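Small Kitchen Tips: Setting Up a Toaster Oven Corner

If your kitchen is short on counter space, a plain table can take the toaster oven and the few things you reach for with it. Ours is white and stands against the side wall. We have used it this way since December, and most of what follows comes from getting it wrong first.

Start by clearing the table and wiping it down. Put the oven in place before anything else, because it is the one item you won't want to move again. After that, bring over only what you use with it: a plate, a mug, something to drain or serve in, and whatever sauce the house goes through fastest. Everything else can live in a cupboard.
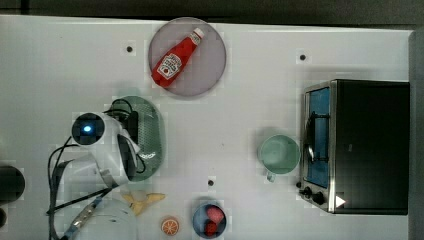 Placing the Oven

A compact oven does best at one end of the table. Put it on the right if you are right-handed and tend to carry the plate in your left hand. Check the manual for the clearance it asks for at the back and sides, and leave more if you can. Nothing goes on top, including bread bags and dish towels.

Turn the door toward the open part of the table, so a hot rack comes out over a surface and you have somewhere to put it down. Keep the area the door swings into free. A mug right next to the oven is handy while you wait for toast, but move it before you open the door.

The cord should run straight back to the outlet. Don't let it hang over the front or pass under a plate, and don't use a light extension cord. Lutz Seidel, who wired our kitchen, told us to give a toaster oven its own outlet and keep the kettle off the same circuit. Between them they can trip a breaker easily.

Plates, Mugs and Green Dishes

Keep one plate out per person and no more. A stack gets used as a shelf. We like a round plate with a rim for anything with sauce.

Dishes in similar colors are easier to put away. We have a green dish and a mug in a paler green, and both go back to the same cupboard without anyone asking where they belong.

Turn mug handles the same way, toward the front of the table. If a mug has a ring inside, fill it with warm water and a spoonful of baking soda and leave it for 35 minutes, then rub with a soft sponge. Older stains may need a second round. Skip the steel wool, it dulls the glaze and the next stain takes faster.

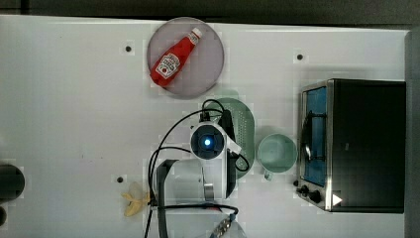 Ketchup and Other Squeeze Bottles

A bottle laid on a plate keeps drips off the table. Lay it across the plate with the cap clear of the rim and wipe the cap before you close it. For storage, stand it on its cap if the cap is wide enough.

When the opening clogs, unscrew the cap and soak it in hot water for 5 minutes. Push the hole clear with a toothpick from the inside out. Rinse, dry, and screw it back on. Check the label for where to keep it once opened. Ours goes back in the fridge after every meal.

Colanders and Anything With Holes

Rinse these right after use. Starch dries in the holes and then you are picking at it with a brush. If it has already dried, soak in cool water first – hot water makes starch gummy – and brush from the back side.

Play Food and Other Strays

If you have children, toys will end up in the cooking area. A yellow banana is harmless on the table and a real problem on a hot rack. Look inside the oven before you switch it on, every time. A small basket under the table gives the play food a place to go.

Weekly Clean

We do ours on Friday after lunch.

Unplug the oven and let it cool completely.
Slide out the rack and wash it in the sink.
Empty the crumb tray into the trash.
Wipe the glass with a damp cloth and a drop of dish soap, then dry it.
Wipe around the knobs with the cloth wrung out well.
Move every item off the table, wipe the top and dry it. If the top has small holes in it, go over them with a dry toothbrush.

The whole job takes 5 minutes if you keep up with it. Leave the oven door open until the inside is dry, then plug it back in.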